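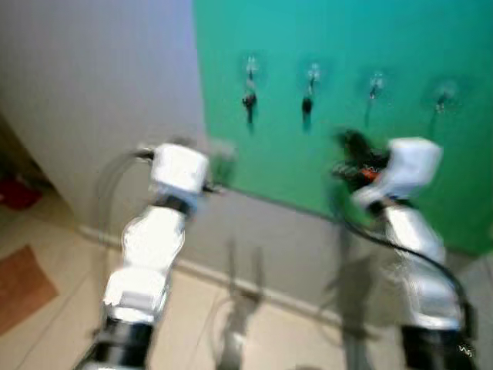 Friday, January 23, 2026
Workshop notebook, student project group, Kitbridge room

Started late, because the key for the cabinet was not in its place. Power on at the second try. Both arms did the homing correctly. The left one makes again the small click in the base joint when it turns past the middle. I wrote this already in the last entry and I still do not know what it is. It does not get worse.

Plan for today: hanging task on the green panel. Take an item, bring it up to the row of hooks, put the loop over the hook, open the gripper, go back without pulling the item down. The four hooks stay where they are. Please do not move them to make your own run easier, the next pair then has wrong positions and loses half of the session.

Morning runs

We used the teleoperation first, no policy. I wanted every student to feel how far the arms must reach before we record anything. The students move too fast at the beginning, all of them. When both arms go up together at full speed, the wrist shakes at the end of the move and you wait for it to become quiet. I lowered the speed limit in the Flusisard config and the shaking was less. I did not save the old value in a separate file, so I write it here: it was 6, now it is 4. Units are the ones of the slider, I did not find in the manual what they mean.

After this we recorded 17 episodes. I kept all of them on the disk, also the bad ones, but the bad ones have the word "drop" in the name. Five are drops. In most of the drops the loop touched the hook from the side and turned away. In one drop the gripper opened too early, and this was a mistake of the operator (me).

Observation: the approach from a little below works better than the approach from the front. From the front the fingers hide the hook in the head camera and the operator is guessing. From below you see the hook until almost the last moment. We should write this in the instruction sheet for the Bavley competition team also, they have the same problem with their key board.

Cables

The cable of the right arm is still free on the outside. It is long enough for the full reach, but I do not like it when the elbow folds. I want to fix it with soft straps at two points, not tight. Somebody put a hard zip tie on the left one in August and we had to change the connector after that. No zip ties on moving parts, please.

Afternoon

Tried to train on the good episodes only. The loss goes down nicely, but that says nothing yet with so little data. In the first test the arm went to the correct hook and stopped in front of it, and stayed there. Second test the same. One student thinks that our pauses are the reason: we all wait before the hook when we drive, so the model learned to wait also. I find this a good idea. On Monday we record again, with the rule that you do not stop before the hook. If you are not sure, go back and make the approach one more time, and mark the episode.

The suction bases of the hooks should be pressed again before each session. I do not trust them over the weekend, the heating goes off and on.

To do
- straps for the right cable
- listen to the left base joint with the cover off, power off first
- copy the episodes to the Jayasinghe drive, the local disk is nearly full
- write the new speed value on the sheet at the door
- ask if we can have the room one hour longer on Mondays
- cut the waiting time out of the old episodes with a script, train again, compare with the new recordings

Arms parked and switched off, cabinet locked. The key is now on the nail behind the door.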